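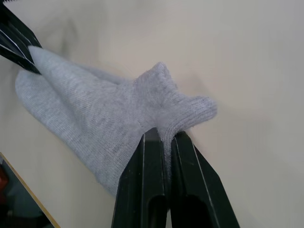

*Photo: Velleo*

# Call me when it does the socks

Every few months a company tells me the laundry is solved. Last April it was Carari, with a two-minute film in which a pair of arms folded a towel to soft piano music. I watched it twice. The towel was square and so was the finished stack, and at no point did the film show where the towel had come from or who had laid it flat.

I don't doubt the arms moved by themselves. What I doubt is the word "laundry," which has been stretched to cover one cooperative towel on one clean table.

My own laundry is a heap. It comes out of the dryer with one sleeve pulled through the other and a sock hiding inside a pillowcase. Half the shirts are inside out, and that's my fault, but a machine that can only serve people who undress carefully isn't going to sell many units. Before anything gets folded, somebody has to dig, shake, flip, match and decide. Folding is the part you do while watching TV.

Take a single sock. To a person it's barely an object. You grab it, you feel where the opening is, you tug the heel around, and you've done it before you've finished your sentence. A machine with two fingers on each hand has to pick a spot to pinch, pick another spot to pinch, and pull by some amount between too little and too much. Wherever it isn't holding, the cloth does what it likes. Let go, and it has a different shape from the one the machine was planning around.

The makers will say this gets better each year, and it does. I've been following the field as an interested outsider long enough to remember when a robot picking up a washcloth was worth a press release. But I've also learned to read the small print. Clustolero, which would like to put its arms into hotel laundries, published a page of results last year claiming 2,343 garments handled. Handled! I read the whole page looking for the number that were folded and couldn't find it. There was a note near the bottom saying that items were "presented individually." Somebody presented them. That somebody had hands, and presumably a wage.

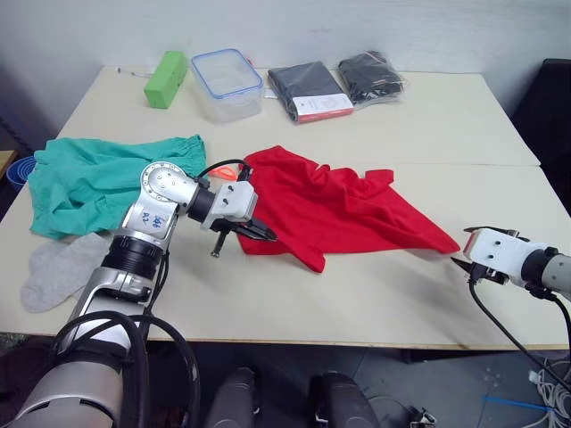 Bouzid at least gave a time. Its system took 270 seconds to sort and fold a mixed set of 6 garments, and the company was pleased enough to put that in large type. Work it out and you get 46 seconds for the first item, by their chart, with the rest slower as the pile got messier. I timed myself on a similar pile, not trying hard, with the radio on. I was done well before their machine would have reached its third shirt, and I am a bad folder. My T-shirts look like they were packed by someone leaving in a hurry.

Speed isn't everything, I'm told. A dishwasher is slower than a person at a sink, and people love their dishwashers. Fine, but a dishwasher asks for two things, loading and unloading, and in between you can leave the house. It's a sealed box that throws hot water at everything equally. It doesn't need to know a fork from a spoon. The washing machine works the same way. Our most successful household machines got there by dodging the hard part, and the hard part of laundry is the part that's left.

There's the shop floor, too, where the argument is supposed to be easier. Boxes are boxes, the story goes, and a machine can pack all night. Then you look at what actually goes down a packing line: a shirt in a slippery plastic bag, a tub with a see-through lid, something soft that changes shape when you squeeze it. Clear plastic alone has kept a lot of bright people busy. A packer on her second day can cope with all of it, and she can also tell you when the label is on crooked.

I'd like to be wrong about this. I have no love for folding, and I know people with bad backs or bad hands for whom a working machine would mean a great deal more than a tidy drawer. They are the ones I get annoyed for when a film like Carari's goes around, and they are the ones who write to ask me when they can buy one.

So I tell them what I'd want to see. Tip a full basket onto the table, straight from the dryer, in a home the company didn't choose. Leave the inside-out things inside out. Put in a fitted sheet. Start the clock, keep the camera running without a cut, and keep everyone's hands in their pockets until the table is clear. If it takes all afternoon, say so, and print the failures in the same size type as the rest.

I'd pay to watch that. I wouldn't yet put down a deposit.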